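3.2 What people kept

I went into the Prulby interviews sure that folks would tell me about furniture. Nope! Of the 282 households we reached, most wanted to talk about small stuff, the things that live in a kitchen drawer (see Figure 2).
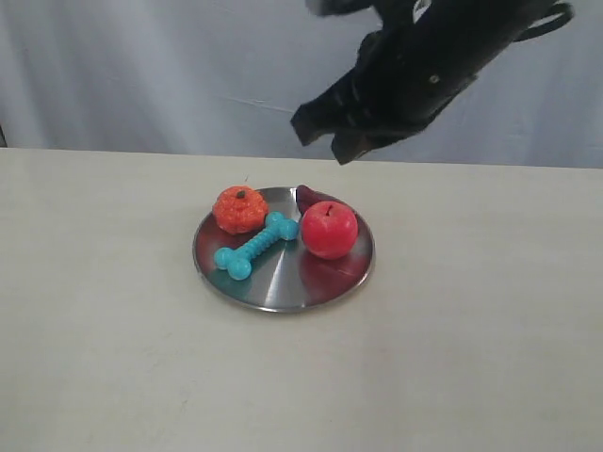 Figure 2. Small household things on a metal plate.

And boy, did they talk. My shortest visit ran 18 minutes, and I had 61 pages of notes by June. In Cundden people mostly told me where a thing came from, while in Yorath they told me who would get it next, so I ended up coding those two answers separately.

28 shares | 0 comments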